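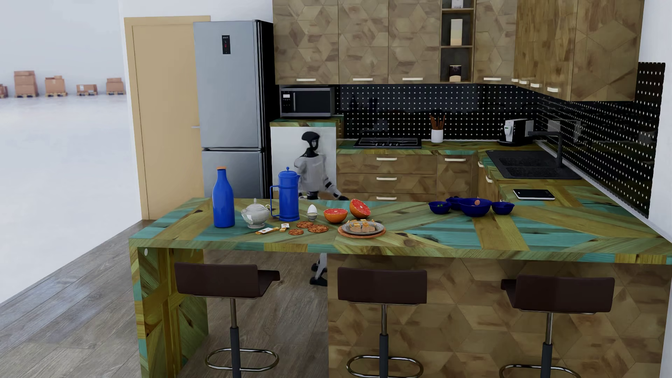 By Pentti Partanen
Stelholm Shared Workshop, Clodosby
Published Oct 18, 2025

CLODOSBY - Stelholm Shared Workshop is glad to inform the public and the press that the first release of Garnidar, our home-built kitchen simulation for a humanoid robot, is free to download from today. The release contains the full kitchen, the robot model, the control program and the drawings of the practice counter which we are building in the workshop in real size.

The work was started at my home, on the desk in my bedroom, and moved to the workshop on Nwachukwu Street when the computer became too loud for the family. It is made by members in their free hours. Since the move we have saved 2,588 runs of the simulation, and all of them can be looked at by any person who wants to repeat our tests, also the bad ones.

Garnidar is a computer-made kitchen with a long island in front, an L-shaped counter behind it, a gas cooktop and a double sink. The robot works in the space between. It has a light grey-white body with black hands, and in the present tests it must stand near the island, turn, and lower one hand to the counter without touching what it should not touch. On the island we keep breakfast things of very different shape: a tall blue bottle, a sugar bowl with a lid, an egg in its cup, grapefruit halves, plates and small bowls. A bottle is easy to plan for. The egg in the cup is the object that we discuss the most.

Members have asked why the wood has so many colors. The island top is drawn in teal, olive green, yellow and brown planks, and the cabinet fronts have a pattern of hexagons. In an earlier version everything was plain gray, and our vision program became too good with gray and very poor with anything else. With the patterned surfaces it makes more mistakes, and we learn more from them. The three bar stools are in the model for the same kind of reason. The path planner has to know where the seats and the footrests are, even when the robot stays on the other side of the island.

The practice counter is the second half of the build. In September we cut the panels for it, 158 pieces in total, on the saw of the workshop. The frame stands already. The top is not glued yet, because we first want to compare the height with the simulation and correct one of the two. For the robot arm we print the covers ourselves and buy the motors. There is no full robot body in real size at this moment, and we do not promise a date for it.

"I am a furniture maker and I came to programming late," said Pentti Partanen, who leads the project. "For me it was natural to draw the kitchen first and ask afterward what the robot can do in it. Maybe an engineer would do this in the other order. I would like to hear from such engineers."

The next version will bring opening of the drawers under the cooktop and a better model of the fingers. We also want to repeat the reaching test 100 times with each object on the island and to publish the full table of results.

Persons who like to help with the build are welcome at the workshop on the open evenings. Experience is not required for the wood part. For the software part, please bring your own laptop and install Garnidar before you come, as the connection in the building is slow.

About Stelholm Shared Workshop
Stelholm is a member-run workshop in Clodosby with places for wood, metal, electronics and 3D printing. The workshop has 2 rooms on the ground floor and is entered from the yard.

Press contact: Pentti Partanen, Stelholm Shared Workshop, Nwachukwu Street, Clodosby. Pictures from Garnidar may be printed free of charge when the workshop is named.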